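Force limits near open CPU sockets: what is your written rule?

Osolent forum > Cells and tooling > Safe working practice

tarn_hollow
We strip and refit server boards with a two-finger gripper and a wrist camera. The site rule, copied from the Medve cell, caps contact force at 30 N everywhere. I think that is far too high over a board. What do others write down?

kestrel9
30 N is a figure for people, and says nothing about boards. Ours is 8 N inside the chassis, with a separate speed limit below the top of the memory slots.

plomura_user
Disagree on one number for the whole chassis. Unseating a module can need more than 8 N. We set limits per task and log every change. The Plomura controller stores 14 profiles, plenty for us.

kestrel9
Profiles get picked wrongly. We had two faults in a month from that, both on Wednesday changeovers. A single low limit fails safe: the arm stops and someone looks.

tarn_hollow
How do you handle the approach? The linkage plates are wider than the fingertips, and the camera does not see all of them.

iltilis_bench
Treat the whole gripper as the tool, screw heads included. Our Iltilis procedure asks for a keep-out box over the socket and the coin cell, and a straight vertical retreat of almost 9 cm before any wrist rotation. Check fixings for looseness at shift start.

plomura_user
Agree on the box. The retreat is excessive and costs cycle time.

tarn_hollow
I will draft it with per-task limits, 8 N as the default, and the keep-out box. Retreat height stays open until I have measured the plates at full opening. The view on approach, socket in place: 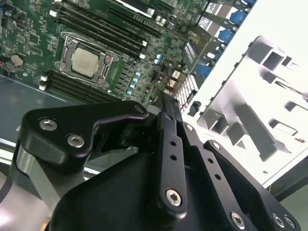 The box will be drawn from the outer edge of the retention bracket, plus a margin for camera calibration error. Comments on the margin are welcome before I submit the draft.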